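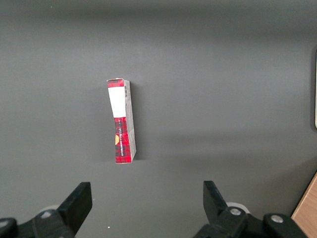

The Thursday box, on the gray counter.

Ita Doherty opened the storeroom door with her hip and said, "Oh, there you are!" to a box of tea.

She had been looking for it since lunch. It was the tartan one, red with the black checks, and someone had stuck a blank white label over the top part of the front, right where the name of the blend ought to be. The label was the whole trouble. There was a box like it in every one of Tamwood's sixty-four cartons, or there was supposed to be, and without the name you couldn't tell the breakfast from the smoky one unless you had a nose like Siobhán McGrath's.

"Is that it?" Siobhán called from the shop.

"That's it!"

"Which is it?"

"Well, that's what I'd love to know."

She carried it out and stood it on the counter by the window, where the light was best at four in the afternoon. It leaned a little. Tall, skinny boxes always did, and Ita liked them for it. She liked nearly everything about tea boxes, if it came to that. She liked the crisp corners and the small print that went sideways up the front, so you had to tip your head over like a hen to read it. She liked barcodes, even, the way they ran down the side like a tiny ladder. She had worked in the shop for eleven weeks and had not yet opened a delivery without feeling that it was her birthday.

Siobhán came around the end of the counter with her glasses pushed up into her hair. She had run the place for most of her life and her mother had run it before that, and she had the slow, comfortable walk of a person who knows where every stool is.

"Tea," she read, head tipped. "Yes. Good. We had got that far."

"Could we peel the label?"

"We could peel it and take half of Scotland off with it. Look at the edge up there, it's ragged already."

Ita looked. The top flap was a bit rough, with the paler board showing through. She smoothed it with her thumb and it went straight back to how it had been.

"Who puts a white label on a box and then writes nothing on the label?" she said.

"Vunodden," said Siobhán, as if she were naming a kind of weather.

Vunodden was the warehouse. Neither of them had ever been there. It was somewhere past the airport, and everything came through it: the tins from Pliltudo, the paper filters, the honey in the awkward jars, and the tea from Tamwood, which was the reason people drove out from town on wet weekends. Once Vunodden had sent them 700 wooden spoons. Siobhán had phoned, and a very nice man had told her that according to his screen she had received one teapot, and was she happy with it? They were still selling the spoons. Ita had two at home.

"It's only that Mr. Ó Néill is coming at five," said Ita.

"I know he is."

"And he only wants the smoky one."

"I know what he wants, love. I've been selling it to him since you were in a stroller."

Mr. Ó Néill was 85 and came on the bus. He bought one box every October, one only, and it lasted him until spring because he drank it on Sundays and had something ordinary the rest of the week. Ita had never met him. She had heard so much about him, though, that she had swept the front step twice and put on the good cardigan, the green one, and she had been going about all day with a fizzy feeling, as if somebody off the television was expected.

The regular shelf was out of the smoky. That was her own doing. A couple had come in on Tuesday, newly married and on their way to the coast, and Ita had talked to them about campfires and toast and the smell of a rope in the sun (she got carried away, she knew she did) and they had bought all that was left. It had been a marvelous sale! She had danced a bit behind the counter afterward. Then Siobhán had looked at the shelf, and looked at the calendar, and said, very mildly, "Ah."

So it was this box or none.

"Smell it," said Ita.

"Through the cardboard?"

"You did it with the jasmine."

"The jasmine would come through a wall." But Siobhán picked it up and held it under her nose and closed her eyes. The refrigerator hummed. Out on the road a truck went by and the tins on the Pliltudo shelf gave a small ring, one after the other, the way they did. Ita held her breath so as not to use up any of the air.

"Paper," said Siobhán. "Glue. Your hand cream."

"Nothing else?"

"A bit of Thursday." She put it down. "We'll have to open it."

"But then it's opened."

"It is."

"He might want it new! I'd want it new. If I had one box a year I'd want to hear it open." Ita could imagine it exactly, the kettle going and the flap giving way, that small pop of the glue, and the first smell coming up before you'd even got to the bag inside. It would be the best minute of October. You couldn't take that away from a man and then charge him for the tea.

Siobhán looked at her for a while over the top of the box. "You're a strange child," she said, fondly. Ita was twenty-six.

They tried the barcode next. The scanner was older than the register and the two had never got along, but Ita wiped the little window with her sleeve and lined it up, and on the third go it gave a beep so cheerful that she cheered back at it. The screen thought it over. Then it said SPOON, WOODEN, LARGE.

Siobhán laughed until she had to sit down on the stool. She laughed with a hand flat on the counter, and every time she was nearly finished she looked at the screen again. Ita laughed too, and for a while neither of them was any use at all.

"Right," said Siobhán at last, wiping her eyes. "Put the kettle on. I need one after that."

Ita went into the back. The kettle there was a dented one with a whistle, and the cups hung on nails over the sink, and she had just taken down the blue ones when the shop bell went. She heard the step, and a stick, and a voice.

"I got the early bus," it said. "The driver had his dinner to get home to."

He was smaller than she had imagined and a great deal better dressed. He wore a tie. He had taken off his cap to come in, and his hair stood up at the back like a boy's, and he was already looking at the counter.

"There she is," said Mr. Ó Néill.

"Well, now," said Siobhán. "It may be and it may not. There's a label over the name, and this is Ita, and between us and Vunodden we can't tell you what's in it. It's tea. We'd swear to that."

"It might be a spoon," said Ita, and then wished she hadn't, and then saw that he was delighted.

They told him all of it, the two of them taking turns and getting in each other's way. Ita confessed about the newlyweds. He wanted to know what she had said to sell them that much, so she told him that as well, the campfire and the toast and the rope, and he nodded along with his eyes half shut.

"The rope," he said. "That's very good. I never could get what that was. My wife used to say it was like the inside of her father's boat."

The kettle began to whistle in the back and went on whistling.

"What's the other one like?" he asked. "If it isn't mine. The breakfast."

Ita had to think, because she wanted to get it right for him. "Like when someone else is up before you," she said. "And they've lit the stove, and you can hear them moving around down there, and you don't have to get up yet."

Mr. Ó Néill turned his cap over in his hands. He looked at the red box, standing there with its bit of a lean.

"I wouldn't mind that either," he said. "Would you have a cup of it with me, the pair of you, if I opened it here? I've an hour to the next bus."

"You'd open it now?" said Ita. "On a Thursday?"

"I would."

Siobhán was already dragging the second stool out from behind the spoons. Ita ran to get the kettle, came back with it in one hand and three blue cups hooked on the fingers of the other, and set everything down on the counter. Then she made them both be quiet, so that they could all hear it.

He put his thumb under the flap.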